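Galleries > Storage and Sorting > Small Items

Small Items at the Ranley Store: The Grey Bins

The Ranley store receives small household goods from the Welteris and Galbraith collection points. Larger articles go directly to the shelving in the main hall. Anything that can be held in one hand is placed in the open grey bins until it has been sorted, labelled and given a shelf number.

The bins were chosen for their plain, smooth walls, which are easily wiped down, and for their open tops. They stand in pairs on a wooden table. Contents are kept to a single layer where possible, so that flat boxes and soft packets are not lost beneath heavier articles. Clear plastic packaging is left on until labelling, as it often carries the only information about what is inside.

Considerable wear is to be expected. The floors of the older bins have become scuffed to a silvery finish, and the upper parts of the walls are marked where articles have rubbed against them. A bin is withdrawn only when a wall has split through. Of the 41 bins in use at the start of the year, 29 remain in service, and replacements have been ordered from Nustska.

Crumbs and fragments of packaging collect on the floor of every bin. Members of the public who bring goods to the collection points are asked to shake out bags and boxes beforehand, and to close any packet that has been opened.

Bins on the sorting table
Mixed small goods in the front bin, among them a purplish-pink packet with a cream strip, a flat box with a dark green edge and a piece of clear, crinkled plastic. The rear bin is almost empty apart from a few pale crumbs.

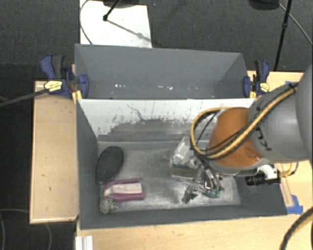
Could the page say whether opened packets are accepted at Galbraith? I was turned away with two in March and had understood that a folded top was sufficient.

Reply from the Ranley store: Opened packets are accepted at both collection points if they have been sealed with tape or a clip. The notice at Galbraith will be corrected.

We use the same sort of bin at our school and line the floor with a sheet of card. It takes the scratches and can be lifted out with the crumbs still on it.

Will the worn bins be offered to the public? I should be glad of one for seed trays, split or otherwise.

Related items
Shelf Labels: A Guide to the Numbering
Collection Points at Welteris and Galbraith: Opening Times
The Main Hall Shelving in 16 Photographs
What We Cannot Accept
Care of Tables and Work Surfaces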